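Gripper care FAQ

How often do you check the fingers?
Every Wednesday, before anything gets switched on. I go over the pivot bolt and the small Phillips screws along the finger with a hand driver (no power tools, please!). 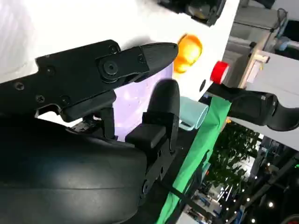 Ruby-Lee Nepia wrote in to say she'd swap the fingertips at 56 hours and skip the weekly look. I still look, because screws don't read the hour log!

When do the fingertips get changed?
After 744 cycles on our Pollell cell, or sooner if the rubbing leaves a flat spot. Change both together.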